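Refugio Escobedo
OK so I moved to Prulton in July and I have now ridden the number 39 bus enough times to have opinions. Thread, because my sister is sick of hearing it over the phone

Refugio Escobedo
Background: I drove everywhere for my whole adult life. Then the transmission went, the mechanic gave me a number, and I laughed out loud right there in his office. Sold the car for parts and bought a bus pass the same afternoon

Refugio Escobedo
The 39 starts up in Hemmin, comes down past the old feed store, through the middle of Prulton, and ends at the Sirkcombe transit center, where you can switch to pretty much anything. On a good morning I'm at work in less time than it used to take me to find parking (!!)

Refugio Escobedo
On a bad morning you stand at the Pirklow Road stop with no shelter and no bench and watch the little bus on the app sit in one spot for ages and then teleport

Refugio Escobedo
Typing this from home by the way, it's my day off and the laundry is not going to get put away while I'm on my phone, but here we are
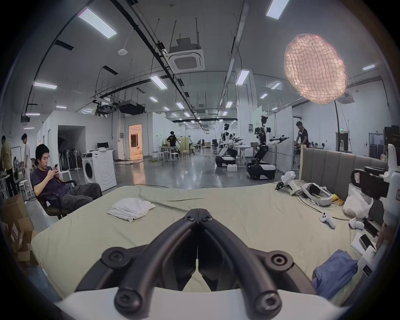
Refugio Escobedo
Anyway the app. The app thinks the Pirklow Road stop is on the wrong side of the street. If you're heading into Sirkcombe you want the side with the dentist. I stood across from the dentist for two entire buses my first week, waving like a fool at the second one

Refugio Escobedo
Also it'll tell you to change at Hemmin Square to "save 3 minutes." Do not. The connecting bus leaves when it feels like leaving. Stay in your seat, read your book

Refugio Escobedo
And I do read now! I hadn't finished a novel in years and I've gotten through 4 since the car died. Big fat library ones too, with the crinkly plastic on the cover. Currently deep in one about a lighthouse family who all hate each other and I nearly missed my stop on Tuesday over it

Refugio Escobedo
The driver on the early run keeps the radio on super low, some kind of oldies station, and there's a lady up front who hums along about half a beat behind. I would pay extra for this

Refugio Escobedo
Things I wish the bus had: a working sign on the inside that says the next stop. It's been stuck on HEMMIN SQ since I got here. In the dark with the windows fogged up you are just guessing, or asking the person next to you, who is also guessing

Refugio Escobedo
Somebody in the replies wants to know about groceries. Yes you can do it. It changed how I shop though, I go more often and buy less, and I've stopped getting the giant detergent because carrying that thing up the hill from the stop took years off my life 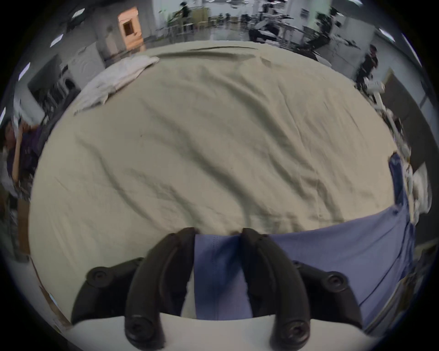

WHAT I'D TELL ANYONE STARTING OUT ON THE 39

Refugio Escobedo
Get the monthly pass, and get it at the counter in Sirkcombe. The machine by the doors ate my ten and the guy at the counter had a form ready to go, which tells you a lot about the machine

Refugio Escobedo
Sit on the right going in. The sun comes up over the reservoir on the left and it will cook your eyeballs the whole way down the hill

Refugio Escobedo
Learn the last bus. LEARN IT. The last one back to Hemmin leaves earlier on weekends and I found this out in my nice shoes. It's a long walk and there's no sidewalk after the feed store

Refugio Escobedo
Bring a layer even if it's hot out. The AC on the newer buses has one setting and that setting is meat locker. I keep a hoodie rolled up in my bag all summer long

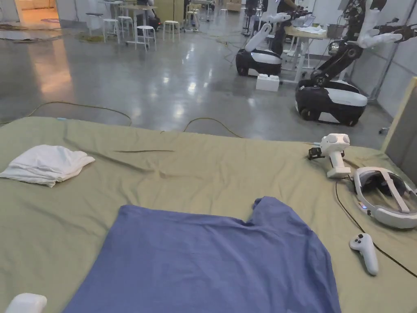

laundry day, still going, blue shirt is up

Refugio Escobedo
Do I miss the car? On rainy days, yes, a lot. Also when my sister wants me to come out to her place, which isn't on any route and takes 3 rides if you include her picking me up at the end

Refugio Escobedo
But I've saved over $1000 so far between gas and insurance and I know what my neighbors look like now. If you ride the 39 and you've figured out a decent way to get to the airport from Sirkcombe, please reply, my flight's at 6 am and I'm already nervous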